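Home | About us | Frames | Workshops | Find us

About Griltent

Griltent makes and mends picture frames at 2 Illamis Yard, Inskip. We began with a single order: 32 frames for a school corridor, all meant to be the same size. Most of them were. The school was very good about it.

Our trade is wooden frames for notices, certificates, menus and the sort of instructions people only read once something has started beeping. We like a light brown border and a white card behind the paper. Gold leaf can be had, but we will ask whether you're sure.
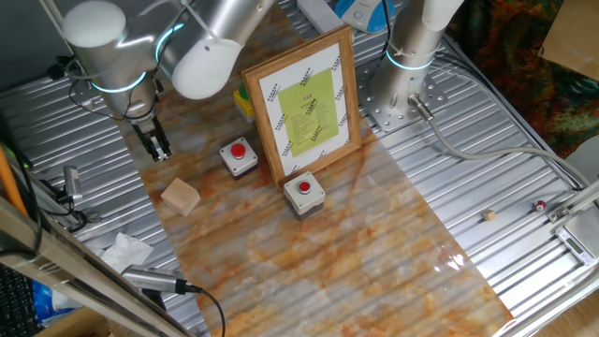
A frame ought to stand up by itself, and ours are made for the tabletop as much as the wall. Small print is your own affair. We have framed house rules running to 153 lines and were later asked, quite crossly, why guests kept ignoring them. Our advice is still a short heading and some white space, and it is still mostly declined.

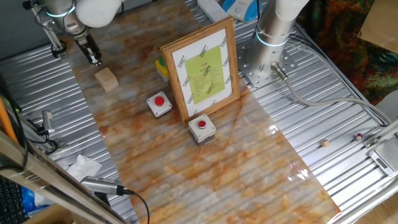
Coloured paper is welcome too. Green does nicely against pale wood, whatever our friends at Irkarer, the printers across the yard, may tell you about cream.

Repairs take 13 working days. Please bring the broken corner with you, even if you're ashamed of it.

Contact | © Griltent, Inskip | Back to top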